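Tablecloth

From the Ilow Household Handbook, an open reference for home things

A tablecloth is a piece of cloth (or something pretending to be cloth) laid over a table. I've written most of the linens section of this handbook, and this is the entry I kept putting off, mostly because I own too many of them and knew I'd go on. So I'll go on.

What it's for

People put a cloth on a table to protect the top, to hide the top, or to make dinner feel like more of an event. My grandmother's were strictly the third kind. Mine are mostly the second, as my kitchen table has a burn mark the size of a saucer. You'll also see cloths on tables that never hold a plate: craft tables, market stalls, the card table where somebody sorts their mending.

Size and drop

The part that hangs over the side is called the drop. For everyday meals a short one is nicer, something that stops well above your lap. Formal tables go longer, and a buffet cloth often runs right down to the floor so you can shove boxes underneath (I do this every single holiday).

To work out what size to buy, measure the table, then add the drop twice, once for each side. A table 200 centimeters long that you want dressed for a big sit-down meal, with 30 centimeters hanging at each end, needs a cloth of 260. Round tables work the same way across the middle. If yours has leaves that pull out, measure it open!

Fabrics

Cotton is the one I'd hand to a beginner. It washes easily, it takes color well, and it doesn't mind a hot iron. Linen is heavier and cooler to the touch, and it creases if you so much as look at it, but it gets softer with years of washing and I love it for that. Polyester shrugs off wrinkles and feels a bit slippery under a plate. Blends sit in between.

Then there's oilcloth, which used to be fabric coated with boiled linseed oil. What gets sold under the name now is usually vinyl on a fabric backing. It wipes clean, so it's great with small kids, but keep hot pans well away from it.

Weight matters more than I used to think. A cloth of around 360 grams per square meter is thick stuff and stays where you put it. Very thin ones drift about every time a door opens.

Color

White is traditional for formal meals, and white damask, with its woven-in pattern, is still what I picture when I hear the word. Pale yellow, cream and soft gray are easier to live with day to day. Dark cloths hide red wine and show every crumb — take your pick.

Creases and fold lines

A cloth that's been stored folded will show it when you spread it out. Some people find that homely and some can't bear it. I've swung both ways. Ironing on the table works if you put a thick towel underneath first, and a light mist of water the night before will relax cotton quite a lot. 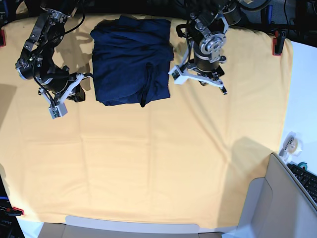

Stains

Get to it fast and blot, don't rub. Cold water first for wine, coffee and berries. Grease wants a drop of dish soap. For candle wax, let it harden, lift off what you can with a dull knife, then lay paper towel over the spot and go over it with a warm iron. Check the stain is really gone before the cloth goes near a dryer, as heat can set it for good.

Storage

I roll my good ones around cardboard tubes, an idea I picked up from the woman at the Beaudoin fabric stall back in 2000, and I've never gone back to folding those. The everyday ones live in a drawer, 5 of them, folded in thirds and refolded in a different place whenever I remember. Old linen should go away clean and without starch, wrapped in plain cotton or acid-free paper.

See also: Napkin; Placemat; Table runner; Ironing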